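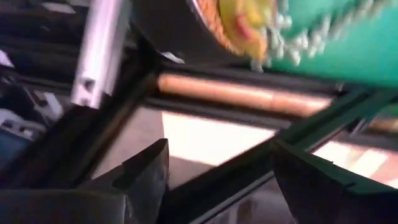
Visitors to the Garside open day had to sign in at the loading door and leave their bags in a locker. I went in with the second group, and Visitación Lozano took us up to the room where the arms are taught.

The work is slow. An operator guides an arm through one short job, such as picking up a packet and setting it down somewhere else, and the cameras and joint sensors record the whole thing. Each run is one example. The team had 1,374 of them saved when we came by, and Lozano said more than 100 had been thrown out because the operator stopped halfway or the recording dropped a signal.

Clumsy runs are kept if the job gets done. She wants the system to learn from a second try at a grip as well as from a clean first one. Someone asked about blur in the wrist camera video. She said fast moves blur, and those runs go in with the rest.

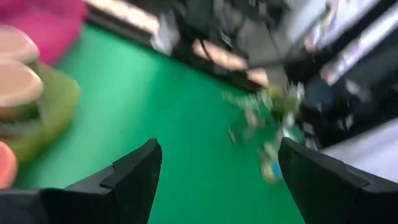 Jarkutbridge, September

The afternoon part was a talk by Adjoa Agyeman, who handles the labels. Every run gets a short line of text saying what was moved and where – two people write it separately and then compare. Seven operators share the shifts, and she tries to mix them so the system does not pick up one person's habits.

I would have liked more time for questions. Coffee was downstairs, and the bus back to Iltevport left at 4:30.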